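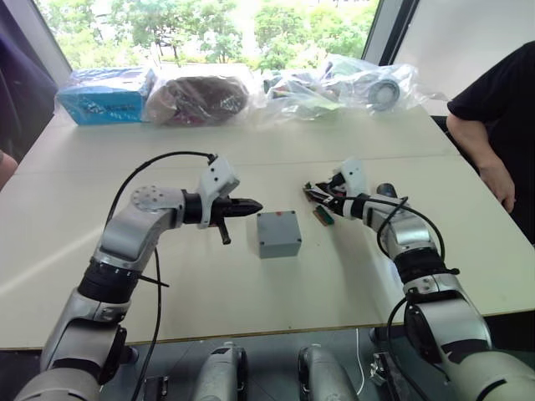

又涨了。图书馆的自习座位，以前免费，现在要预约，预约要下App，App要绑手机号，绑完告诉你今天名额已满。

我就想坐一会儿。

先说清楚，我不反对管理。考试季抢座，拿水杯占位占一整天，谁都烦。可治占座的办法搞到最后，把不占座的人也治走了。楼下那位常年看报的老先生，五月以后再没见过。他用的是按键手机。没有人赶他，系统里没他而已。

一座城市里，不花钱能坐下来的地方还剩几个？认真想想。商场有椅子，在奶茶店里，得买。公园有长凳，中间焊了一道扶手，躺不了，夏天铁的烫屁股。Girelley广场翻新，花坛沿做成斜的，坐上去往下滑。设计的人肯定得意过。地铁站换成了那种靠着的横杆，叫什么“倚靠式坐具”，腰不好的试试就知道了。

理由永远是那几样：怕有人睡，怕脏，怕聚集。说白了怕人呆着不走。可人本来就要呆着的啊。接孩子早到半小时的，面试提前到的，跟家里吵了架出来透气的，送外卖等下一单的。这些人在的再正常不过，偏偏没有一件算“消费场景”。

有人说，18块一杯咖啡，坐一下午，很划算。对你划算。一个月下来天天坐就是五百多，对有些人是半个月菜钱。再说了，花钱买的座和本来就有的座，坐着感觉不一样。前者你老要看杯子里还剩多少。杯子空了，店员擦桌子擦到第三遍，你就懂了。

Litside那边倒有个好例子。旧菜市场改造，本来全要招商，后来留了一条廊，放了30把椅子，能搬的那种，不固定。开头都说准丢。我去过几回，椅子东一把西一把，有人拖到太阳底下，有人拖到墙根打牌。丢没丢我不知道，反正每次去都有的坐。能搬很重要，真的，比椅子好不好看重要的多。

图书馆我还是那个意见：留一层不预约。先到先坐，人走收东西，管理员多转两圈。麻烦是麻烦点，公共的地方本来就该麻烦管的人，少麻烦来的人。

写到这儿又去刷了一下，明天的也满了。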